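Filed under: Short Fiction / Under 500 Words

The Board

Hậu Lục had glued the maple planks in July, the year her son stopped coming home for the summer. She used the plank with the swirling grain on one side because it was the last one left in the rack. It had a knot in it. Aldo Valentini, who sold her the wood, took 14 dollars off for the knot, and she let him.

For a while she rolled dough on it. Then her wrists went bad and the board stood behind the refrigerator until Khoa called and asked if she still had it.

"What for?" she said.

"For work. I need something flat that isn't shiny."

He drove 200 miles to pick it up. He ate two bowls of soup, fixed the kitchen faucet, and left before dark with the board on the back seat, wrapped in a bath towel.

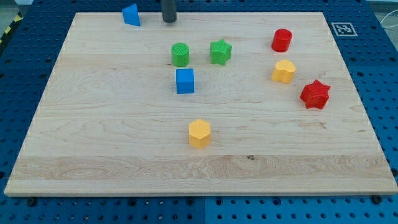

Khoa's desk was next to Nadhirah Hutapea's. She had a little boy at home and knew more about blocks than he did. She picked up the green star and turned it over.

"He'd put this in his mouth," she said.

"It's too big."

"He'd try."

She set it back beside the green cylinder and ran her thumb along a seam in the wood.

"Who made this?"

"My mother."

"Does she want it back?"

He said he hadn't asked. Nadhirah went to get her coat. Khoa stayed and looked at the knot for a minute, then called home. It rang for a long time.

"Did it break?" his mother said.

"No. It's fine."

"Then why are you calling?"

He asked what she'd had for dinner. She told him, and then she told him about the faucet, which was dripping again.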